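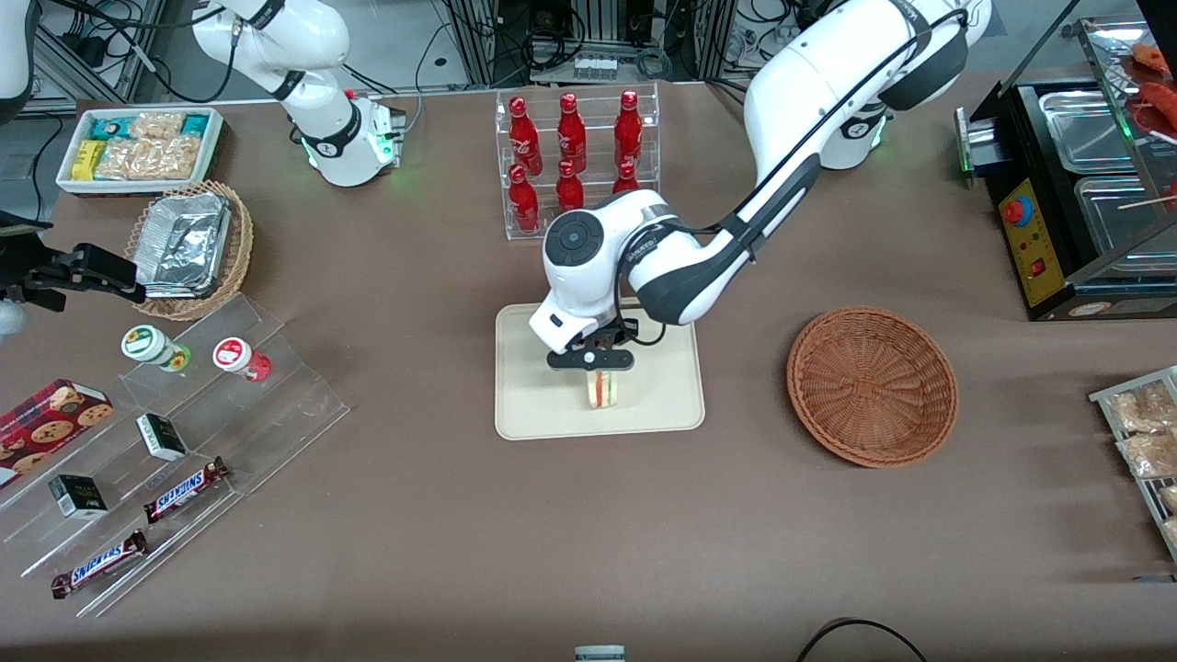 The parliament of Nurov will vote again in July on prison terms for small theft, and I hope the deputies will finally lower them. Under the present law, a person who takes food from a shop in Plikberg can receive the same sentence as a man who robs a house. A small triangular sandwich, pale bread with a pink and green filling, is enough for a criminal record. Last year 796 people were jailed this way – some 19 of them in Fomoneck prison are older than my mother. A fine or community work would be more just, and the judges already ask for it.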